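About Stusum

Stusum makes hand-held grippers and the kit that goes with them, so that ordinary people can record everyday jobs in a way a robot can learn from. We started with one question over a kitchen worktop: could a person teach a robot to tidy a bedroom without anyone having to bring the robot round? We think the answer is yes, and we have spent every working day since trying to make it easier.

There are 13 of us. We have a workshop on the ground floor, an office above it that is too hot in September, and a stock room full of finger pads, springs and labelled tubs of pivot pins. If you have bought a kit from us, someone who will read this page put it together.

How it began

Selamawit Beyene and Mitiku Fikre met while working on sorting machines for parcels. The machines were quick and strong and completely useless with anything soft. Give them a box and they were happy. Give them a cardigan and they would drop it, fold it round themselves or pick up the bag it came in. Selamawit kept a carrier bag of old jumpers under her desk and would try each new gripper on them at lunch, mostly to annoy the people who had designed it.

The first Stusum tool was made from bits of those lunchtime tests. It had a trigger from a garden sprayer and fingers cut from a plastic chopping board, and it could pick up a sock perfectly well as long as you were the one holding it. That was the moment it clicked for both of them. A person with a simple gripper in the hand already knows how to do the job. If you record what the gripper sees and how far it opens and closes, you have something a robot with the same gripper can practise from.

They left their jobs a few months later and took on the workshop. Crescencio Contreras joined them to do the mechanical design (the chopping board did not survive his first week), and Araba Lamptey came to set up the home recording service, which at that point was a spreadsheet and her own flat.

What we make

Our main product is the Wada kit. In the box you get a pair of hand-held grippers, one for each hand, with cameras, chargers, a spare set of pads, a small tool roll and a printed booklet. The booklet is 10 pages long and we are very proud of how short it is! The first one ran to 49 and we never met a customer who had finished it.

The grippers squeeze when you squeeze and open when you let go. There is no motor in them. We get asked about this a lot, usually by people who expect a motor to be better, and our view is that your own hand is the best motor going. You feel the cloth start to slip and you tighten up before you've even thought about it, and that little correction goes into the recording with everything else.

Driltus is the software that comes with the kit. It takes in the recordings, lines up the left and right hands, and shows you any stretch where the tracking was lost so you can do that part again while you are still in the house. Abenezer Negash wrote nearly all of the first version and still answers most of the support emails himself. He likes long ones, so please don't feel you have to keep it brief. Tell him what you were picking up, which hand you were using and what the light was like.

Planunik is our recording service, for teams who need material from real homes but haven't got the people or the time. You tell us the jobs you want covered and we send trained recorders to households that have signed up to take part. Everyone who opens their home to us is paid, sees the recordings before they leave our hands, and can have any of them deleted without giving a reason. We have 815 finished sessions in the library as of 1/8/24, and clothes and bedding make up the biggest part of it.

Why we care so much about laundry

People laugh when we say this, but a heap of clothes is one of the hardest things you can put in front of a robot. A mug is the same mug from every side. A top that has been dropped on the bed could be almost any shape, and it will be a different shape again as soon as you touch it. There are openings that might be a neck or a waist or a sleeve. Bits of it are hidden underneath. The sheet below is soft as well, and if you pinch too low you come up with both.
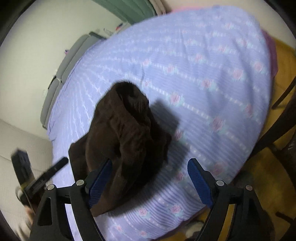
Then there is pattern. Plain bedding is fairly kind to a camera, but hardly anyone we visit has plain bedding. We see stripes, flowers, cartoon characters, stripes with flowers on top, and we want every bit of it. A robot that has only ever practised on a white sheet in a laboratory will be lost in a normal bedroom, where the curtains are half drawn and the lamp throws shadows all over the place. Araba's rule for her recorders is to leave the room as they find it. No clearing up first, no swapping the duvet cover for a nicer one.

We ask recorders to work at the speed they would at home, too. If they fumble a sleeve and go back for it, that stays in. Some of the most useful recordings we hold are ones where the first grab went wrong and the person sorted it out with the other hand. Mitiku will happily show you his favourites if you visit, and you should allow a good part of the afternoon.

What we're still working on

We would like the Wada grippers to be lighter. They are fine for a single job, but anyone folding for a whole morning will feel it in the wrists, and Crescencio has a new handle on his bench that moves the weight back towards the palm. Small hands find the trigger a stretch, so the new handle will come in two sizes.

Pads are the other thing. The textured ones grip cotton and denim really well, and they are less good on silky fabrics, where you sometimes need two goes. We've tried softer rubber, which held better and wore out far too fast. The search goes on, and if you work with materials and have an idea, we would love to hear it.

Driltus still takes too long to load a full day of recordings. Abenezer knows! A faster version is being tested by a few customers now, and everyone with a kit will get it free of charge when it's ready.

Working with us

We sell to universities, small robotics firms and a growing number of people who build things in their spare rooms. The kit is the same for all of them. We will also lend a pair of grippers to schools and colleges for a term, with a spare set of pads and a phone call with one of us to get started.

If you would like to be a Planunik recorder, you don't need any technical background. Our recorders include a retired tailor, two students and a former hotel housekeeper who folds a fitted sheet better than anyone we have ever seen. Training is paid and takes place in our workshop, and the kettle is always on.

For orders, loans and repairs, use the contact form and choose the kit option. For home recording, choose Planunik and your message will go straight to Araba. Visitors are welcome by appointment, and there is parking behind the building next to the bike racks.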